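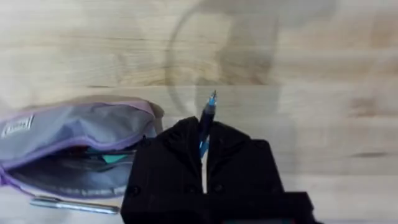
Trousse souple ou plumier rigide, je pose la question parce que je refais le matériel de bureau à la maison et que je n'arrive pas à me décider. J'ai eu des plumiers pendant des années, le dernier un Follar en métal, et j'en ai assez du bruit et de la place que ça prend dans le sac. Je regarde maintenant du côté des petites trousses en tissu, comme la lavande pâle à fermeture violette, ouverte sur la table à côté du stylo en métal argenté. L'intérieur est sombre et on y voit mal les petites affaires, c'est ma seule réserve. Je transporte des stylos, une gomme, parfois une petite règle. Vos avis ?
— ecirillo62

Imprimer ce sujet | Envoyer par e-mail

martine_b
Souple, sans hésiter. Une trousse en tissu se glisse entre deux cahiers, un plumier non. La mienne est une Vitale achetée en mars, 19 euros, et je n'ai rien à lui reprocher. Pour l'intérieur sombre, il suffit de ne pas trop la remplir.

papier_carbone
Pas d'accord. Dans une trousse souple tout se mélange. Les stylos sans capuchon marquent le tissu et l'encre ne part jamais complètement. J'ai gardé le même plumier depuis le lycée, il est rayé mais il est propre. Si le bruit te gêne, mets un morceau de feutrine au fond.

ecirillo62
La feutrine, j'ai essayé. Elle s'est décollée au bout de deux semaines.

martine_b
Il faut la fixer avec de la colle néoprène, pas avec du double face. Mais ça ne règle pas la question de la place.

lucarne
Je vends du matériel scolaire sur les marchés et je vois revenir les deux. Sur les souples, c'est la fermeture qui lâche, presque toujours au bout, là où elle tourne. Sur les rigides, c'est la charnière. Chez Erkura les curseurs tiennent correctement, chez Litton c'est plus inégal. Regardez les coutures avant la couleur.

papier_carbone
La couleur compte quand même. Un violet clair, ça se salit vite au fond d'un sac.

lucarne
Ça se lave. Une charnière tordue, non.

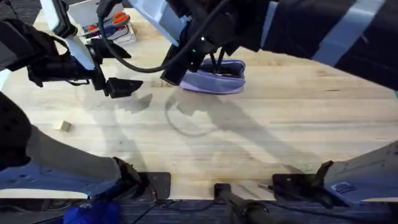
bic_et_plume
Peut-on passer une trousse en tissu à la machine ?

lucarne
À 30 degrés, vidée, fermeture ouverte, dans un filet de lavage. Séchage à l'air libre, pas de sèche-linge. Les taches d'encre se traitent avant, à l'alcool ménager, sur un chiffon et en tamponnant.

papier_carbone
L'alcool décolore certains tissus. Faites un essai à l'intérieur, près de la couture.

ecirillo62
Bon, je pars sur une souple et je garde le plumier pour les crayons de couleur, qui ne bougent pas du bureau. Merci à tous.
Evaristo Cirillo

Ce site utilise des cookies pour mesurer son audience. En poursuivant votre navigation, vous acceptez leur utilisation. En savoir plus | Fermer

Commentaires des lecteurs

Odile : J'utilise deux trousses, une pour les stylos et une pour le reste. Le poids est le même et je retrouve mes affaires.

jpr : Le savon de Marseille marche aussi sur l'encre fraîche — sur l'encre sèche, beaucoup moins.

Visiteur : Les charnières Follar se remplacent, il faut écrire au fabricant.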